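Household Tips from the Patholm Robotics Club
Laundry edition, posted October 31, 2025

Our club spent the fall term on one question from the Preltau student challenge: can chores be taught to a machine by recording people doing them? I signed up as the doubter, and I still am one. These tips came out of the folding sessions, and they work fine with bare hands.

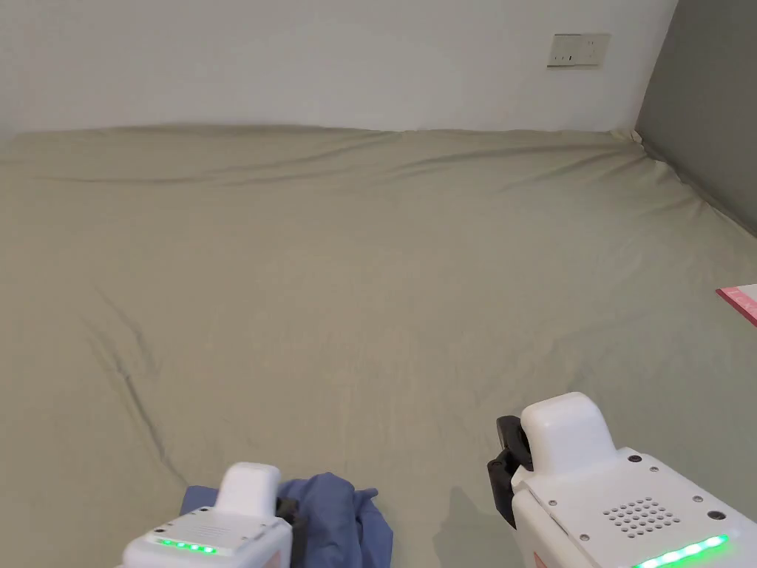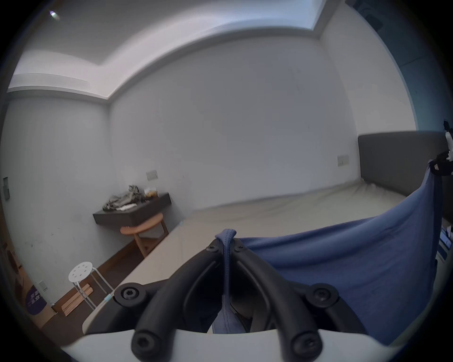

Folding session on the bed, blue cloth.

Most folding advice assumes ten fingers. Take away all but two on each side and you learn which steps matter and which are fuss. With the grippers, grabbing the middle of a piece gave us a wad every time, so we switched to taking hold at a hem. The stitched hem between the black fingers in the second picture is the sort of spot to look for on any garment. It is thicker than the rest and tells you which way the cloth runs.

Pull the bed sheet flat before you start. Wrinkles underneath get copied into thin shirts, and they catch fingertips too.

Work on a bed if you have one free. A kitchen table is a better height for your back, but cotton slides on it, and I got tired of chasing sleeves.

Lift, let the piece hang, then lay it down from the far end toward you. Smoothing it afterward takes longer.

Fold towels in thirds for narrow shelves. Halves are fine for everything else. I don't believe the people who say thirds save space in a drawer.

Leave fitted sheets for last. We have no good method. The one in the Hirkix handout has 33 steps and I gave up on it twice.

As for the project itself, we have 703 recorded folds and want 2000 by February. The Gallardo team says 400 good ones would be enough. Maybe so, but neither team has agreed on what a good fold is, and until they do I wouldn't trust either number. My own test is dull: stack the pile, carry it down a hallway, and see what is still folded when you put it away.

Next month's page will be on dish racks. Send in tips for mugs with odd handles, please.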